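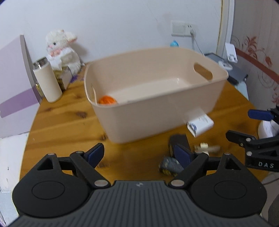
Neris

posted in Home & Tidying, 3 replies so far

How do I keep one catch-all bin from turning into a swamp?

Hi all! I finally got serious about the round table in our living room. It's a lovely honey-orange wood, and for months you could hardly see any of it, because everything that comes through the door lands there. Toy pieces, little packages, small boxes, cords, the odd bottle. So I bought a big beige plastic bin with a cut-out handle in the end and I am SO happy with it. I put it right in the middle of the table and started feeding it.

My trouble is what comes next. The last time I had a bin like this, it was wonderful for a month and then I couldn't find a thing. Small stuff sinks. We lost a charger in there from March to July, and I bought another one, and then of course both of them ended up in the bin. I'd like to do it right this time, before it fills up. At the moment there's an orange ball in it, the knitted-looking kind, with a cord over the rim, and plenty more waiting to go in.

Things I'd love to hear about:

Do you divide up a big bin, and with what? I don't want to buy a fancy insert if a shoebox does the same job.

Where do toys go when they're mixed in with grown-up stuff? We have a small child in and out of everything. The white plush rabbit with the pink bow has to stay out on the table by the tissues, that much has been made very clear to me.

And does a bin like this live on the table, or do you move it once it's full? There's a cabinet nearby with a free shelf at the bottom, but I have a feeling that if it goes in there I'll never open it again.

Budget is small but not zero. Thanks in advance, I love this site!

Wongsuwan

Oh, I love a good bin question! We've got two of these, one for each floor, and they've lasted us years, so you're on a good road.

For the inside, please don't buy anything yet. Save the small boxes you already have coming in and stand them up along one long side with the lids off. Tea boxes, soap boxes, the bottom half of a tissue box once it's empty. They don't need to match and they don't need to fill the bin. What you want is a row of small pockets for the small things, and then open space next to it where the ball and the bigger bits can roll around as they like. When a box gets tatty you throw it out and the next one is already on its way to you in the mail.

Cords are the worst sinkers. Wind each one around your hand, tie it with a bread bag tie or a hair elastic, and stand it on end in its own box. If you don't know what a cord goes to, put a bit of masking tape on it with a question mark. Ours had 17 of those at one point -- I counted because I couldn't believe it -- and we let most of them go at the end of the year and have missed none.

Toys I'd keep separate from the very beginning. A cloth bag with a drawstring is perfect. It can sit inside the bin during the week and come out when the child is around, and then you aren't handing over a bin with chargers and who knows what else in it. Small hard pieces from a set go in their own little pouch inside that bag. You will thank yourself when you don't have to fish for the one missing piece before bedtime.

As for where it lives, I'd leave it on the table for now. See how fast it fills. Ours gets a ten-minute sort while the kettle boils (big kettle, many tea drinkers) and goes back in the same spot.

Salton

label it

Kurik

Agree with nearly all of the above, but I'd argue for the cabinet shelf! A bin on the table is still a thing on the table, and you said you like the wood. I had mine out for a whole winter and what I got was a full bin and then a second pile leaning on the bin.

What worked for me was using it as a carrier. It comes out, I go round the table and drop everything in, and then I walk the house with it and put each thing where it belongs. The handle makes that so easy. Whatever is left at the end has no home yet, so that's the stuff that gets a little box like Wongsuwan says. Then it goes back on the shelf nearly empty.

A few small extras from my own mistakes. Bottles shouldn't go in, even little ones with good caps. One leak and you're washing everything, and sticky cords are no fun at all. Same with a thermos, that goes straight to the kitchen. Paper packaging gets opened and flattened on the spot, because half of what looks like clutter on my table is a box with nothing in it. And check the bottom of the bin for tags and stickers from time to time, they get stuck down there and collect fluff.

If you do want to spend something, there's a rummage shop near us that sells old cutlery trays for next to nothing, and one of those sits beautifully in the bottom of a big bin. Measure the inside first, at the floor and not at the rim, as most of these bins get narrower on the way down. I bought a tray that was too long and now it holds my seed packets, so no harm done.

Neris

Oh these are great, thank you!! I'm going with the little boxes along the side, and I'll try walking the house with it in the evening before I decide on the shelf. Salton, fair enough, masking tape is out and the marker is ready. The toy bag might be an old pillowcase until I get round to sewing one. Does anybody have a trick for getting a drawstring back through once it's slipped inside the hem? I'll start a new post for that if it doesn't belong in this one.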